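Ticket 264 – Label printer drops off network after sleep
Opened by: Nghĩa Vi, Brelville office
Assigned to: Pejman Jalali
Priority: normal (was low)
Opened: June 9, 2022

Label printer in the Brelville mail area goes offline every time it sleeps. Jobs sit in the queue and say "sending." Power cycle brings it back, then it's gone again after lunch. Been like this since we moved to the Zimgate router in April. Old router never did it.

Tried so far:
New network cable – no change
Different wall port – no change
Removed and re-added printer on my laptop – worked for one batch, then same thing
Sleep timer set to max – just takes longer to fail

183 labels stuck in the queue right now. Need them out today if at all possible, the Shirazi order ships on the late truck.

Pejman: Got it. Can you print the config page (hold the feed button till it blinks, let go) and tell me the IP address? Also is it set to DHCP or static. Don't clear the queue yet.

Nghĩa: Config page says DHCP, address ends in 13. My laptop has the printer saved with an address ending in 7. Is that the problem?
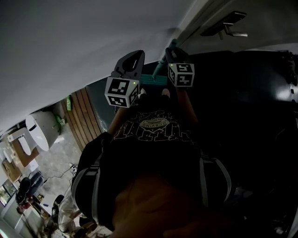

Pejman: Yes, that's most of it. Printer wakes up, asks for an address, gets a new one, laptop keeps talking to the old one. Re-adding it only fixes things untill the next change. I'm putting a reservation on the router so it always gets 13. Give me a few min.

Pejman: Reservation is in. Please do these in order:
1. Turn printer off at the switch, wait for the lights to go out
2. Turn on, print config page again, check it still ends in 13
3. On the laptop, printer properties, Ports tab, change the port to the new address
4. Uncheck "SNMP status enabled" on the same port
5. Restart the print spooler

Nghĩa: Step 4 is grayed out.

Pejman: Log in with the Juva admin account, not yours. Should open up.

Nghĩa: OK that did it. Spooler restarted, labels coming out. First few were shifted left, ran the calibration and teh rest look fine. Reprinting the bad ones.

Pejman: Good. Let it go to sleep on its own, then send one test label. Leaving this open till you've done that. Still need to do the same on the front desk PC – it has the old port saved too.

Nghĩa: Slept, woke up, printed. Front desk PC not done, someone's using it. Will do it after close.

Status: pending – front desk PC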